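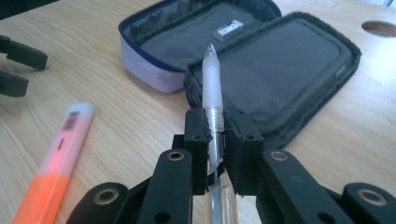

Can Machines Tidy a Desk Yet? Term Report
Vitória Caldeira
May

1. Purpose

The project asks whether a two-finger gripper can do a small household chore to the standard of a careless adult. The chore chosen was clearing stationery from a table into a zippered pencil case. It was picked over dishes and laundry for its low cost and because nothing breaks when it is dropped.

2. Setup

Two grippers were used, one per side of the table. The jaws are flat black pads on pivoting plastic bars. Objects included a pen with a clear ribbed grip, a pink-and-orange highlighter and a small white eraser. The case was laid open with the lid folded flat.

Training data consisted of 2994 hand-guided demonstrations recorded at the Dullomdale workshop. After removing recordings with missing frames, 2684 remained. The policy was trained on these with the Trimley toolkit using default settings, then run on the Skovov arms for 700 trials.

3. Results

Grasping was the easy part. A pen lying by itself on open table was picked up in most trials. Pens touching another object were not, as the pads tended to close on both.

Placement was worse. The pen has to go into the case lengthwise, and when it was held upright the wrist had to turn it before release. In 38 trials the pen was let go while still vertical and came to rest across the rim. The system scored these as complete. We scored them as failures.

The eraser was dropped more often than any other object. The pads are rigid and the eraser is short, so a small height error leaves little to hold.

Closing the zipper was attempted and abandoned. One gripper must hold the fabric taut while the other pulls, and the fabric shifted each time.

4. Discussion

Amoah (course reader, section 4) argues that a chore counts as automated only when a person no longer checks the result. By that test this one is not automated – every trial was checked, and the 38 false completions would have gone unnoticed otherwise.

A shop-floor version with fixed trays would likely do better, given that the container would not change shape. We did not test this.

5. Further work

Softer pads for the eraser. A camera check after release. Repeat with the case half full.

Contact: Skovov student projects desk, Dullomdale | © Vitória Caldeira | Back to top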